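Weda Kitchen Practice Pack: Frequently Asked Questions

Last reviewed in February

What is the Weda Kitchen Practice Pack?

Weda is a set of simulated homes in which a single robotic arm can be given household handling tasks. The Kitchen Practice Pack is the part of the service concerned with worktops, tableware and food items. It is supplied by Sekard under an annual licence.

Who is it intended for?

The pack is intended for colleges, research groups and small engineering firms. It is not sold to private households.

Do we need to own a robot?

No. All work in the pack takes place on screen. Licence holders who have an arm of their own may export their programs, but Sekard does not guarantee that a program will behave in the same way on physical equipment.

How many room layouts are included?

The standard licence includes 26 layouts. The extended licence includes 54. Every layout can be saved under a new name and altered, and the original is kept.

What computer do we need?

Any desktop computer that meets the requirements on the Downloads page will be suitable. Please allow 500 GB of free disk space if you intend to store recordings of each attempt.

What does it cost?

The standard licence is £800 per year for one site. Prices for the extended licence are given on request. Teaching institutions should apply to Mylene Talavera in the Brovport office before placing an order, as discounts cannot be applied afterwards.

Can we choose which objects are placed on the worktop?

Yes. Objects are chosen from the library and may be set out by hand or placed at random. Fruit, bowls, cutlery and pump bottles are all available in the standard licence. 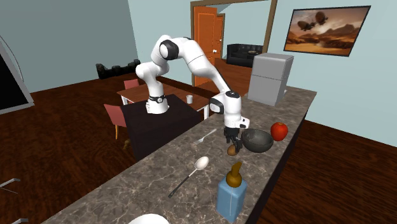 Random placement respects the limits set in the layout file. If an object is repeatedly placed out of reach, reduce the placement area and reload the room.

Is training provided?

One online session is included with each new licence. Further sessions are led by Somtochukwu Edet and may be booked through the support desk.

How do we report a fault?

Please use the form on your account page and attach the log file. Reports received before 3 p.m. are acknowledged on the same working day.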